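Slippers under the desk, and other small victories

Hello again from Covcombe, where the mornings are still cold enough that I won't cross the spare room in bare feet. Which brings me to slippers!

For most of winter ours lived wherever they came off. One under the couch, one behind the door, one (don't ask) in the laundry. I'd bought hooks, I'd bought a basket, and Man-lok Tang from the Tilska craft group very kindly gave me a hanging pocket thing that fell off the door every time somebody shut it. Then I looked under the desk and realised there was a whole patch of floor down there doing nothing.

So now there's a little two-tier wooden shoe rack tucked in underneath. It cost me $34 at the Gazi market, and I carried it home on the bus feeling very pleased with myself. The desk top is a light oak colour and the rack is paler again, and I think they get along nicely against the grey carpet — it looks as if it was always meant to be there.

A few things I've learnt if you want to try the same. Measure the gap with your chair pushed in, as well as with it out. Put the big slippers up top, where you can grab them without getting down on your knees, and let the smaller ones have the bottom shelf. We've got the white ones above and the pale pink ones below, toes all lined up (my favourite bit, I'll admit it). And give the carpet a good vacuum before the rack goes in, especially a striped one like ours, which shows every crumb.

Roscoe Baptiste wrote in to say he keeps his rack by the back door and gives it a wipe with warm soapy water every January. I'm a bit slacker than that, but I do pull ours out when I'm doing the skirting boards.

Slipper corner, as it stands:
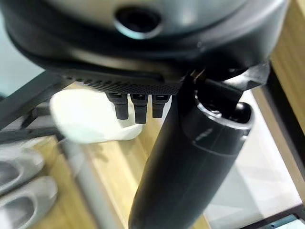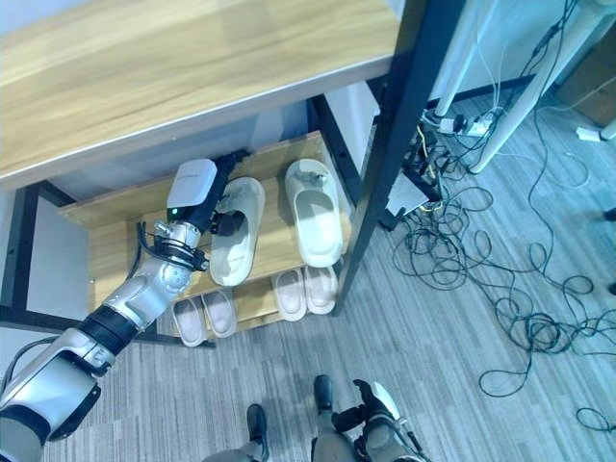
Next month: the linen cupboard

I've been putting this one off for ages. Send me your folding tricks for fitted sheets, please, and I'll print the best of them — the Vokumon crew have already promised me theirs.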